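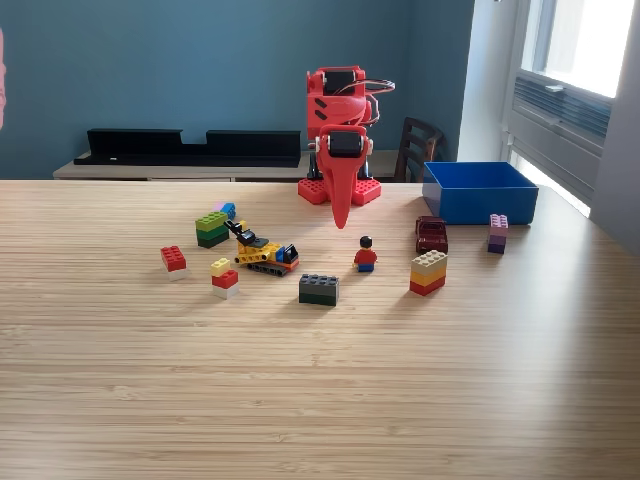 Changes to the Staff Study Leave Program

The Office of Staff Development has completed its review of the study leave program, and the revised terms will apply to all applications received from January onward. The review was carried out by Adhiambo Rotich and Jacobus Nkuna, who met with department heads at the Dadport and Barasa campuses and read the written comments submitted by staff over the spring and summer.

The program was set up to help employees finish a certificate, diploma or degree while remaining in their posts. Its terms had not been updated in a long while, and several of them no longer matched the way courses are taught. Many colleges now offer short online units with no fixed exam period, yet the old rules allowed leave only for the sitting of a formal examination. Staff enrolled in such courses were often told that they did not qualify, even when the course had been approved by their own supervisor.

Under the revised terms, an eligible employee may take up to 36 hours of paid study leave in a calendar year. The hours may be used for classes, written assignments, required placements or examinations. They may be taken in blocks of two hours or more, and they do not need to be taken in the same term. Unused hours do not carry over to the following year.

Part-time employees will receive hours in proportion to their regular schedule. Employees in their first six months of service remain outside the program, but may apply in advance for leave that begins after that period ends.

The book and materials allowance has been raised to $400 per person per year. It is paid on receipt of original invoices, and covers textbooks, printed course packs, software required by the course and exam registration fees. It does not cover travel, meals or computer equipment. Claims should be sent to Wekesa Mfaume in the Finance Office within 60 days of purchase. Claims for the current year will be paid at the old rate, including those that reach Finance after the new terms take effect.

Applications are to be made on the new form, which replaces both the earlier request form and the supervisor's letter. The form asks for the name of the course, the school offering it, the expected date of completion and a short statement of how the course relates to the applicant's present work or to a position the applicant may reasonably hope to hold. Supervisors are asked to sign or return the form within ten working days. Where a supervisor declines to sign, the reason must be given in writing, and the applicant may ask the Office to look at the matter again.

Some departments raised concerns about coverage, in particular the front desks at Barasa and the evening shift at the Jatton Street library. The Office recognizes that these areas run with few staff. Supervisors there may ask that leave be moved to another day, but may not refuse it outright on grounds of coverage alone. Kibet Okoth will keep a list of trained relief staff who can be called on during the busiest weeks - mainly the weeks before midyear and final examinations.

Employees who are already on approved study leave do not need to apply again. Their approval stands until the end of the course, and the new hourly limit will be applied to them automatically if it is more generous than their present arrangement. Anyone who is unsure which terms apply should write to the Office before booking further leave.

Two information sessions will be held at Dadport, both beginning at 12:30 p.m. in the main meeting room, and a further session will be arranged at Barasa if there is enough interest. Supervisors are encouraged to release staff who wish to attend.

The full terms and the new form may be obtained from the Office of Staff Development or from any department secretary. Questions about eligibility should be directed to Felista Mrema, Program Officer.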